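Notes from month two of moving cans for a living

My mother asked what I do all day, and I made the mistake of telling her. I said I teach a robot to tidy up groceries. She asked if it was any good at it. I said that so far it was about as good as I was, and I was not very good. She changed the subject to her gutters.

So, for anyone else who has wondered: I collect demonstrations. I stand between a pair of control arms, move my hands, and a pair of robot arms copies me while everything gets recorded. Each run from "start" to "done" is an episode. When there are enough episodes, they get fed to a model, and the model tries to work out what on earth I was doing. I would like to know too, some afternoons.

Our current task set is called Pledell, after a supermarket chain in a novel one of my coworkers never finished writing. Pledell is pantry work. Pick a can up, put it down somewhere better. Build a shelf out of a board, put things on the shelf. Take it all apart so the next person can build it again. The project before it was Birkilico, which was folding, and which we do not discuss at lunch.

At the end of November we had 1634 accepted episodes. I want to draw your attention to the word accepted. There is a larger number, and it lives in a folder I'm not supposed to call the graveyard.

How does an episode get rejected? Let me share some of my own work. I've dropped cans. I've set a can down beautifully and then knocked it over while backing away, like a man leaving a good party. I've finished the task and then stood there thinking about soup for so long that the model would have learned to end every job with a period of reflection. Once I sneezed. The arms sneezed with me, and they have a much longer reach.

The sneeze is gone, but the smaller stuff is where the arguments happen. Say I go for a can, miss a little, back up and try again. Is that a mistake or a recovery? When I started, I threw those out. I wanted my episodes to look smooth, partly out of professionalism and mostly out of vanity. Then we trained on a batch of very smooth episodes, and the robot was lovely to watch right up until the first time it was slightly off. After that it had no idea what to do with itself. It closed its fingers on thin air, lifted the thin air with great care, and carried it to the shelf. It had never seen anybody miss.

Now we keep the fumbles, as long as they end well. There's a checkbox for it. I tick that checkbox a lot.

The other lesson was about sameness. People are creatures of habit, and a person doing the same chore all day becomes a machine well before the machine does. I always went left to right. I always reached for the short cans first. I never noticed until someone plotted where my grippers had been and it looked like a bus route. The model had learned the bus route. Move the pears a hand's width over and it would visit the old stop anyway.

So we have a shuffle sheet. Before each episode a script at the next desk spits out a starting layout, and you build whatever it says, however silly. Fish on the bottom, fruit on the bottom, board resting on this one or that one. The script has no taste. It will ask for a stack that no grocery clerk in history would sign off on, and up it goes. We call the worst ones "Sarıgüls," after the setup guide they came from, the Sarıgül guide, which is 29 pages long and contains one joke, on page 4, that I'm fairly sure is a typo.

Then you step back, get your hands into the controls, bring both grippers in over the table and try to remember which one is your left.

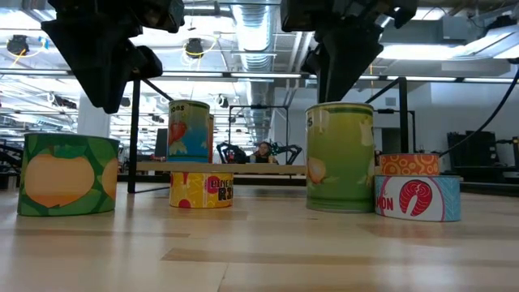
The board is what gets me. Cans I can handle. A can has the decency to be the same all the way around. A plank has ends, and each end has its own opinion about gravity, and if you nudge one the other hears about it immediately. You also find out how much you normally rely on your fingertips to tell you that something is about to slide. The arms give me none of that. I'm doing it all by eye, leaning to one side like somebody trying to see around a tall person at the movies.

Labels are a whole separate conversation. We want plenty of different ones, bright and busy, so that the model doesn't decide a can is anything green. I've been told this is called visual diversity. At my house it's called whatever was on sale.

I get asked whether it bothers me, training something to do the job I'm doing. The job I'm doing is putting a can on a board and then taking it off again. It can have it.

The pace is fine, by the way. We do 2 hours on and then switch to reviewing, which means watching other people's episodes and marking where each step begins and ends. I can tell my coworkers apart by their grippers now. One of them hovers. One of them comes in from the side like he's stealing it. There's one who gives every can a tiny extra push after placing it, a little pat, and I've started seeing the pat in the trained model. It puts the can down, pauses, pats. I flagged it in the review notes and was voted down. The pat stays.

Next up is something called Stedetti, and all I know is that it involves jars with lids. The sign-up sheet went up this morning at nine. I wrote my name on it in pencil.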